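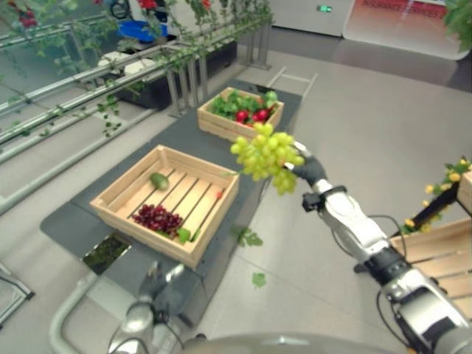
Robot takes a shift on the packing tables at Broleo

By Bernadette Royer, 15th July

I popped into Broleo this week to see how the packing crew at Flindavden are getting on with their new workmate, and I came away with a lot more to say than I'd planned (and a bag of tomatoes, thank you!).

The two-armed robot has been sorting fruit and veg into crates for 3 weeks now. Grapes are the thing everyone asks about. You have to lift them by the stem, and the crew spent ages getting that right with the supplier, Wakine, before anyone would let it near a proper order.

So what's changed for the people? Quite a bit. Over 20 staff work the packing floor, and the firm tells me none of them has lost hours. The early start has gone, though, and the lifting is shared out differently. One packer told me her shoulders feel better but she misses the chat, as she now spends half her morning checking orders on a tablet. Another has moved over to deliveries and says he'd never go back!

The bit I liked best was the fingers. I'd imagined a sort of claw, but there are several of them, silver with black rubber tips, and they're much closer to a hand than I expected. Bits of leaf still end up on the floor, mind you, and sweeping up is very much a human job.

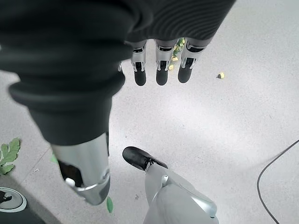

What happens next

Broleo wants to try a second robot at its Ortuño site in November, and staff there have been promised 2 training days each before it starts. The crew I spoke to would like those days to come with a bit more pay, and talks about that are still going on. I'll pop back when there's news.

Last updated: this morning, to add the training details

Contact the newsdesk | © Flindavden local news | Back to top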